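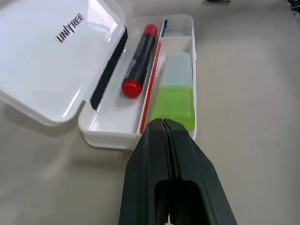

Page 2 of 31

Thread: Hard pencil cases, anybody still using one?

inkwellmom
So I finally gave up on zip pouches. Two of them died on me since October and I was so tired of digging for a red pen at the bottom of a bag! I went with a white plastic case with a hinged lid, UNITREE printed across it in big dark letters. One long compartment on the left, then a little one and a medium one on the right. There are colored strips on the walls too – black for the long side, red for the medium one, blue for the tiny one. I am weirdly happy about those strips. Does anyone else sort by color, or is it just me?

gitau_s
Just you :) I had a hard case all through school and it rattled like crazy on the bus. Went back to a roll-up years ago. Also that glossy white is going to show every smudge.

inkwellmom
Smudges wipe off! Ink inside a fabric roll does not, ask me how I know.

paperclip647
I'm with inkwellmom. A lid that folds all the way back is so much nicer on a desk than a pouch you have to hold open with one hand. My old Vanness tin had no dividers at all and everything ended up in a heap. My only question is what on earth goes in the tiny compartment? Mine would be full of eraser crumbs in a day.

Jinfeng Yao
Paper clips and a sharpener, if it's deep enough. It looks pretty shallow to me so maybe not the sharpener. I'd use the long side for pens and keep the medium one for leads.

gitau_s
Still say dividers are wasted space. My Delitz roll holds around 600 grams of pens and pencils and I never have to think about which slot is which.

inkwellmom
600 grams of pens, Gitau, are you opening a store?? I like having slots. Anyway, this is how I'm filling it, tell me if you'd do it differently.

1. Marker first, the black one with the red cap, lying flat in the tray. I keep the cap end to the right so I grab it the same way every time.
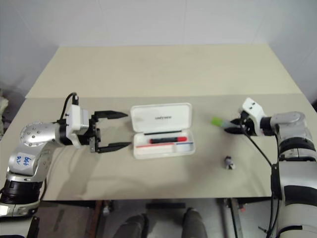

2. Pencils next, in the long compartment, points all facing the same way. No more than will lie flat or the lid won't like it.

3. Small stuff last. Clips, the stub of an eraser, spare leads in their own tube.

paperclip647
I'd do pencils before the marker but otherwise yes. Do you leave it open while you work?

inkwellmom
Always, lid back and the tray in front of me. I only shut it when it goes in my bag.

gitau_s
And then it rattles.

Jinfeng Yao
Cut a strip of felt for the bottom, Gitau, problem solved. I did that with my Sorent case and it's been quiet ever since.

gitau_s
Fine, felt might work. I'm keeping the roll though.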